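Faisal Usmani
August 14, 2018

So Drotola wants $29 a month to tell me how I slept. I woke up tired. I already had that information for free.

Their page says 3,000 sleepers "felt more rested" after 6 weeks. More rested than who? Was anyone in the study left without the app?

I emailed to ask. Got back a coupon. 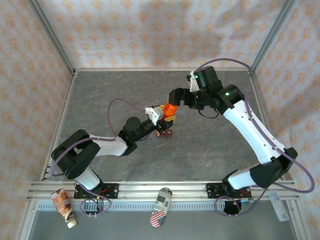
Clavby replied that I should try it before I knock it, her score went from awful to decent in a month and she feels great.

Fine, but the app makes up the score and then the app says the score improved. You also quit coffee in July, Clavby. I'd look there first.

Scrolled the reviews last night, 1,818 of them. A whole lot of five stars posted on day one. Before anybody had gone to bed?

Going to bed at ten all week. Will report back, no chart.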